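The Cekport toy library will move to longer loans on Wednesday, with most items going out for 48 days instead of 13. Members asked for the change in last June's survey, mainly parents who found they were driving back before the kids had finished with anything.

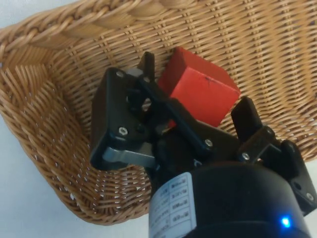

By Rawan Hourani
Feb 7, 2024
13 comments

The library opened in 2000 in the back of the old Emeck hardware store and now has 429 items on the shelves, from floor puzzles to a play kitchen that needs two adults to carry. Ride-on toys and party sets stay on the short loan. Everything else gets the longer one, and you can renew once by phone if no one has put a hold on it.

Issa Sabbagh, who runs the front desk, asks that you check for small parts at home. Missing pieces are the main reason a toy sits in the repair room. If you find a stray piece after you've returned the set, drop it in the mail slot with a note saying which toy it belongs to.

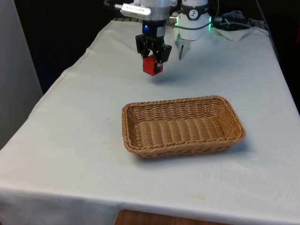

Late fees are going away for family memberships. Schools and day cares will still pay them, as they borrow in bulk. Dalal Darwish is handling the school accounts this year and has sent new forms to Owen Street Elementary and the Dresitby day care. If your group didn't get one, call the desk.

Saturday hours are the same. Thursday evenings start again when the parking lot is repaved, and there's no date for that yet.

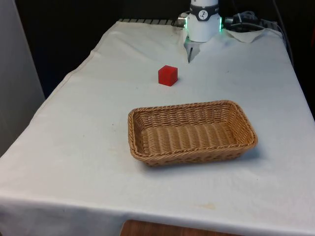 We are also looking for donations of wooden train track and duplicate board games we can use for spare parts. Please don't bring stuffed animals or anything that runs on button batteries. Karim Abou Jaoude can pick up larger items if you live in town. Leave your name and address at the desk and he will call to set a time.

6 shares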